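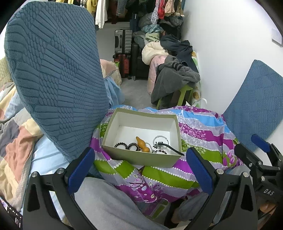 Tromard is a software library for grasp planning on small objects which lie close together or partly on top of each other. It receives a depth image and a color image, separates the objects, and returns a list of grasps for a gripper with two fingers. The library was written for things that older planners handled badly, mainly thin, shiny or ring-shaped items. A typical difficulty is a silver bangle that lies on the white floor of a box with a black strap across its lower part. The bangle is one object, but the strap divides its outline, and a simple segmenter can report two arcs in place of one ring. The box wall makes a second difficulty, as it hides the lower part of things that lie near it, such as a black coiled bracelet or hair tie at the far left of the contents. Tromard treats such hidden parts as unknown space and not as free space.

History

The first code was written by Ezequiel Salinas at Wullmont, a company that makes sorting equipment for repair shops. It was a set of scripts for picking washers and sealing rings out of shallow trays. The scripts had no common name, and each of them read its own settings file. In August they were joined into one library, and the name Tromard was taken from the folder in which they were kept.

The public release followed on 8 January 2019. This release could work only with a fixed camera above the tray. Version 2 added support for a camera carried on the gripper, and for this reason a large part of the coordinate handling was written again. Programs made for the first version need changes before they run with the second, and the old function names were not kept.

Structure

The library processes each view in four stages: segmentation, completion, grasp sampling and ranking. Every stage can be replaced by the user, provided that the input and output formats stay the same.

Segmentation is done by a module called Hopkin. It gives each pixel a probable object and also marks the places where one object passes over another. These crossing marks are the main difference between Hopkin and the segmenter used in the first release. Without them, a chain that goes behind another item is often divided into several short pieces. Hopkin was trained on 63 classes of small household and workshop items, but the class label is not used for planning and may be switched off.

Completion tries to continue the visible part of an object behind whatever hides it. For rings it fits a circle or an ellipse. For straps and cords it fits a curve with a limit on bending. For beaded items the surface is first smoothed, as the depth between the beads is usually noisy. If no model fits well, the stage returns the visible surface only.

Grasp sampling places pairs of finger contacts on the completed shape. On a ring there are two families of grasps. In the first, both fingers are outside and close over the whole ring. In the second, one finger goes into the opening and the other stays outside, so that only the band is held. The second family needs less room at the sides and is preferred near a wall, but it requires that the opening is free of other objects.

Ranking gives every grasp a score from the clearance of the fingers, the quality of the contact and the number of crossings above the object. An item with something lying across it is placed lower in the list, so the upper item is normally taken first. Soft walls, for example those of a cardboard box that bend outward, can be given a clearance value of their own.

Tools

Drulley is a viewer delivered together with the library. It shows the depth points, the crossing marks and the sampled grasps in separate layers, and it can replay a recorded session stage by stage. Recordings keep the settings with which they were made. It is possible to draw a correction by hand in Drulley and save it as a training sample for Hopkin.

Performance

On the reference computer described in the manual, a single view is processed in 41 milliseconds with completion turned off. The manual gives no value for completion turned on, and says that the time depends on the number of hidden parts.

Limitations

Polished metal remains difficult, because reflections leave holes in the depth image. Transparent objects are not supported. Dark items which touch each other are sometimes joined into one, and the manual recommends a second view from a lower angle in this case. The library also does not model how the remaining objects move when one is pulled out, so a new image has to be taken after every pick.

Robotics > Software > Grasp planning > Tromard

Shares 63 | Comments 4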